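College Must Redo Admissions Scoring Rule, State Hearing Officer Finds

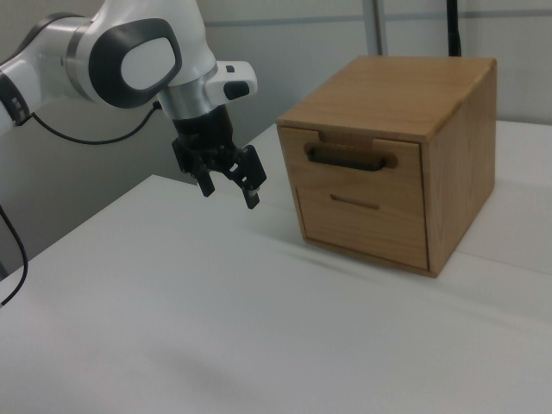
A robot arm with a black parallel gripper over a white tabletop.

December 24, 2018

Kevik College may keep awarding points for an applicant's economic background but must publish how those points are calculated, a state hearing officer has ruled in a dispute over the school's undergraduate admissions formula.

The 30-page decision leaves the current entering class in place. It bars the college from using the formula for the next cycle until a revised version has been posted for public comment.

Under the policy adopted in June, each application is scored on a scale of 200 points. Grades and coursework account for most of the total. Up to 16 points may be added under a heading called "context of achievement," which covers household income, the course offerings at the applicant's high school and whether either parent attended college.

The complaint was filed by the Strand Education Fund, a nonprofit group that opposes the use of demographic factors in public admissions. It argued that the heading was a substitute for racial preference and that the college had adopted it without the notice required for changes to admission standards.

The hearing officer rejected the first claim. The decision states that race is not an input to the score, that readers do not see an applicant's answer to the optional question on race, and that the fund offered no evidence of a different practice. It does not address whether a policy that did consider race would be lawful.

On the second claim, the officer found for the fund. The college posted the heading and the maximum number of points but withheld the weights assigned to each factor. The decision describes the weights as "part of the standard itself" and subject to the same notice rule.

"An applicant who is admitted or refused on a numerical score is entitled to know what the numbers are," said Nawal Metwally, counsel for the fund. She said the group had not decided whether to appeal the finding on race.

Daiane Andrade, the college's director of enrollment policy, said the weights would be released with the revised rule. She said the college had kept them confidential to discourage applicants from tailoring their answers, a reason the decision found insufficient.

Two other public campuses in the state, Romumero and Grarnia, use similar headings in their review of applications. Neither was a party to the case, and the decision is not binding on them.

Either side has 7 days to request reconsideration. The public comment period on the revised rule must remain open for at least 30 days after posting.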